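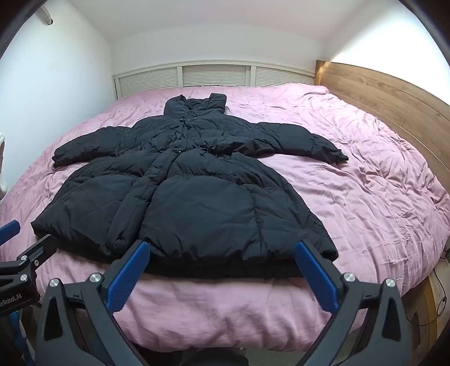 Home > Forums > Clothing Care > Winter Coats

Washing a long down coat at home, or pay the cleaner?

tammik_r
Hello all. My long black puffer has a gray neck and smells like the bus. The cleaner at Öberg wants 37 dollars and keeps it until Saturday. I have a front loader at home and a bottle of Lestero down wash which I never opened. The label inside the coat is faded, I can read only "do not iron". Would you wash it or would you pay? It is February and I have no second coat, so please consider this also.

plainhem
Wash it. Close the zipper and all the snaps, turn it inside out, gentle cycle, cold, extra rinse. I do mine every spring and it is fine. For the neck, rub a little dish soap in with your fingers first.

Oldwool60
I disagree with plainhem. The washing is easy, the drying is where people ruin them. A long coat holds a lot of water and if the down stays damp in the channels it goes sour. Do you have a dryer, and how big?

tammik_r
I have a dryer, but it is the small one, a Dallent. A blanket fits if I push.

Oldwool60
Then I would pay the 37. If you must push it in, the air cannot go around and you will have lumps.

plainhem
Or wash at home and carry it in a bag to a laundromat with big dryers. Low heat, 2 clean tennis balls, stop every 20 minutes and break the lumps by hand. Mine needed three hours in total. Bring a book.

kesh_b
Be careful with the cleaner too. Mine came back flat and with a chemical smell, and they told me this is normal. Ask if they wash down with water or with solvent. If the person at the desk doesn't know, I would go elsewhere.

Oldwool60
Fair point about asking. Still, one bad cleaner is not all cleaners.

tammik_r
Thank you for the answers. I called, and they use water, but the lady said the zipper is "at owner's risk". So I am leaning to the laundromat, there is a Resside on my street, open until 10 pm. Another question: does the hood need something special? It does not come off.

plainhem
No, only press the water out of it with a towel before the dryer. Don't wring it. And lift the coat from below when you take it out, because the wet down is heavy and can pull the seams inside.

kesh_b
Hang it one more night after you think it is dry. I skipped this once and was sorry.

Oldwool60
On that we agree.

1,353 views | 11 replies | Share 2
Last updated: Saturday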